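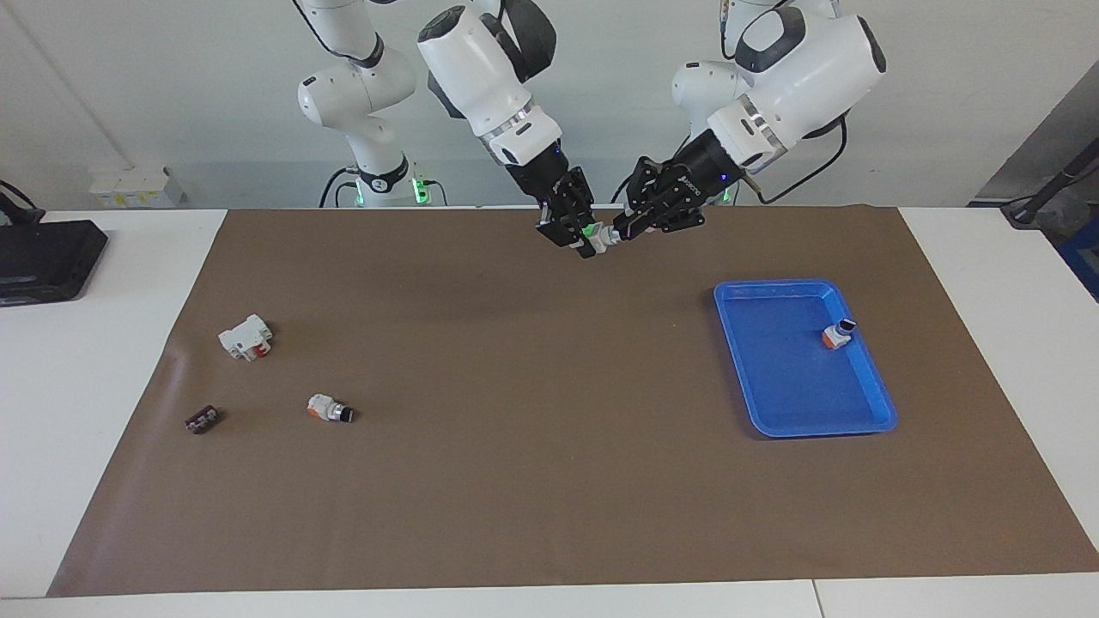
Worktable at Tokarz Accordions, Clirkbridge

Tokarz Accordions: Questions People Ask Us

4 min read

Filed under: Customer Help, Repairs & Lessons

We answer the phone gladly, but we also have our hands inside an accordion a good part of the day, so we have put the questions we hear most often on one page. If yours isn't among them, please call or stop in. We like visitors, and we like them even more when they bring an instrument we haven't seen before.

My grandfather's accordion has been in the attic for decades. Is it worth fixing?

This is the question we get more than any other, and I wish I could answer it from a phone call. Some attic accordions come out sounding a little sleepy but basically sound, and a cleaning and a partial tuning will have them ready for Thanksgiving. Others have been through so many hot summers that the wax holding the reeds has gone brittle, and then all the reed plates have to come off, get cleaned and be set again in fresh wax. That is a big job, and on a plain student model it can easily cost more than the accordion would sell for.

Having said that, selling price isn't the only reason to fix something. We have restored very ordinary accordions for people who wanted to hear the sound that used to come out of the kitchen on Sundays, and they went home happy. Bring it in, let us open it up, and we'll tell you what we see. You are welcome to stand there and look too.

What does an estimate cost?

Looking is free. If you decide to go ahead, we write the price down and stick to it unless we find something truly surprising inside, and in that case we call you before we touch it.

How long will you keep my instrument?

Plan on eight weeks for a full tuning or a rewaxing. Small things like a sticking key, a broken strap bracket or a bass button that has fallen down inside are often done within a few days. November is our slow spot on the calendar, in the sense that everything gets slow! Every polka band in three counties remembers its holiday dates at once, and the shelf fills up. If you can spare your accordion in the summer, you'll get it back sooner.

One note plays all by itself when I move the bellows. Did I break it?

Probably not. Usually a pad isn't sitting flat over its hole, either from a bent key rod or a crumb of something that found its way under there (we have found rice, glitter and once a very small earring). Try tapping the key lightly a few times. If the note keeps sounding, please don't pull on anything. Put it back in the case and bring it by.

Can I tune it at home? I've seen people do it with a file.

You can, in the same way you can cut your own hair. A reed is tuned by taking away a tiny bit of metal, near the tip to bring the pitch up or closer to the rivet to bring it down, and metal that has been taken away doesn't come back. Teodor Kozłowski has been tuning reeds for more than 34 years and he still goes a few strokes at a time, listens, and goes a few strokes more. If you really want to learn, ask him for a junk reed block to practice on. He keeps a box of them and he is generous with it.
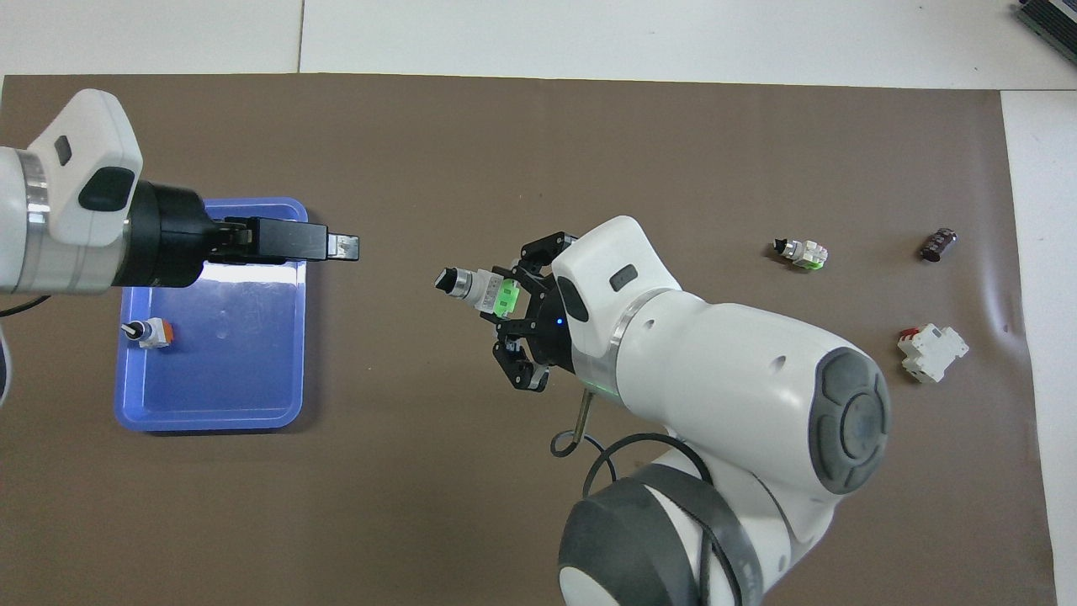

How should I store my accordion between uses?

Keep it in its case with the bellows strapped shut, standing on its feet with the keyboard upright, the way it would sit on your lap. Pick a spot inside the house where you would be comfortable yourself — a bedroom closet is lovely. Garages, attics, car trunks and the space beside the radiator are all hard on the wax and the leather.

Do you rent?

We do, mostly to beginners. We keep a handful of smaller piano accordions for rent, including a couple of Drelero student models that are light enough for a child and still loud enough to annoy a brother. Rentals go by the month. If you end up buying from us, what you have paid in rent in the first season comes off the price.

Are you ever too old to start?

Come to a Tuesday evening and look around the room. Igor Jakubowski teaches the beginner class, and he has had retired bus drivers sitting next to middle schoolers, all of them fighting with the same left hand. The class runs eight weeks and goes through basic bellows control, the most common bass patterns, and a few tunes you can play for family without anybody leaving. You don't need to read music on the first night. Igor will sneak it in as you go, and by the end most people find they are reading a little without having made a fuss over it.

Should I start on piano accordion or button accordion?

It depends a good deal on what you want to play and what you already know. If you have had some piano, the right hand of a piano accordion will feel friendly from the first day. If you grew up with button accordion music and that is the sound in your head, start there, even if somebody tells you it's harder. People practice when they like what they're hearing. Stop in and hold one of each before you decide, and take your time about it. There is a chair with no arms by the window for exactly that.

Do you ship?

Only when we have to. We would much prefer that you pick up in person, and we will happily meet halfway at our friends' music store in Gratbridge if the drive to Clirkbridge is too much. If shipping is the only way, we double box, we insure for the full value, and we ask you to let the accordion sit unopened in a warm room overnight before you play it. It's difficult, I know.

Do you buy used accordions?

Sometimes, if it is a model we know we can fix and find a home for. We also take donations for parts. If you leave one with us that way, please take out any photos or sheet music tucked into the case first — we have mailed back more old dance programs than you'd believe, and we always worry we missed one.

Can I bring my dog?

Yes, with a leash. Some dogs sing along when Teodor is tuning the high reeds, so be ready for that.

Is there parking?

On the street in front, and in the lot behind the bakery after they close for the day. Before that, please leave the lot for their customers, and maybe buy a roll on your way in.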